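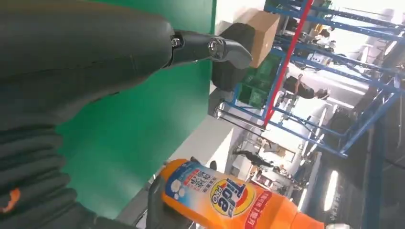

로봇이 지금 당장 집에서 빨래를 맡아 줄 수 있나요?
아직은 어렵습니다. 정해진 물건을 집어 옮기는 정도는 되는데, 세제 양을 맞추고 옷을 나누고 개는 것까지 한 번에 맡길 물건은 시중에 없습니다.

자유게시판 > 가전/자동화
제목: 집안일 로봇, 다들 진짜 믿으세요?
2018년 4월 19일

젖은수건
위에 문답은 제가 자주 받는 질문이라 그냥 적어 놨습니다. 요즘 기사만 보면 내년쯤엔 다들 집에 로봇 하나씩 둘 것 같던데 저는 회의적이에요. 세제통 하나 잡는 거랑 빨래를 하는 거랑 사이가 너무 멉니다. Tide 통 쥐고 있는 손가락만 봐도 그래요. 잡았다 칩시다. 뚜껑은 누가 열고 계량은 누가 합니까?

파렛트왕
물류 쪽에서 일합니다. 집은 몰라도 창고는 얘기가 다릅니다. 우리 센터는 Brorkari 설비 넣고 나서 상자 옮기는 일은 사람이 거의 안 해요. 선반 위치가 고정이고 박스 규격이 뻔하니까 됩니다.

젖은수건
상자는 네모나잖아요. 손잡이 달린 통, 물렁한 리필 봉지, 찌그러진 캔이 섞여 들어와도 되나요?

파렛트왕
리필 봉지는 사람이 합니다. 그건 인정.

nabi_77
그럼 반만 되는 거네요 ㅋㅋ

베란다농부
Nullurby 시연 보고 온 사람입니다. 물건 156개를 놓고 집는 거였는데 옆에 직원 2명이 내내 붙어 있었어요. 떨어뜨리면 주워서 다시 놓고, 또 떨어뜨리면 또 놓고. 그 인건비면 그냥 그 두 분이 집는 게 빠르겠다 싶더군요.

회로쟁이
시연장에 사람 붙어 있는 건 당연한 겁니다. 안전 문제도 있고 데이터도 봐야 하고요. 세탁기도 처음 나왔을 땐 사람이 손으로 짜서 넣고 그랬어요. 지금 못 한다고 앞으로도 못 한다는 건 논리가 좀 이상합니다.

젖은수건
앞으로 못 한다고 쓴 적 없습니다. 제목에도 본문에도 '지금'이 궁금하다는 얘기예요. 지금 돈 내고 살 수 있는 것 중에 세제 꺼내서 따르고 뚜껑 닫고 제자리에 놓는 기계 있으면 모델명 하나만 적어 주세요.

회로쟁이
가정용은 없죠. 연구용이면 손가락 달린 것도 꽤 쓸 만합니다. 통 모양에 맞춰 감싸 쥐는 방식이면 미끄러운 플라스틱도 어느 정도 버텨요.

베란다농부
'어느 정도'가 문제예요. 세제 한 통 바닥에 쏟아 보셨어요? 저는 쏟아 봤는데 닦는 데 반나절 갔습니다. 백 번에 한 번만 놓쳐도 우리 집엔 못 들입니다.

nabi_77
Paneck 청소기 쓰는데 얘는 양말 하나에 멈춰요. 하루에 4번 구하러 갑니다. 바닥만 다니는 애가 이런데 팔 달린 애는 어떻겠어요.

파렛트왕
청소기랑 비교하는 건 좀 억울하네요. 값이 몇 배인데.

nabi_77
그 몇 배를 제가 내야 하잖아요

회로쟁이
6월에 Lý에서 새 그리퍼 나온다니까 그때 다시 얘기하시죠. 저는 매장 진열 보조 정도는 금방 된다고 봅니다.

젖은수건
진열 보조는 저도 반쯤 동의합니다. 대신 저녁에 손님 몰려서 물건이 다 엉켜 있을 때 영상으로 보고 싶네요. 편집 없는 걸로요. 6월에 이 글 끌어올리겠습니다.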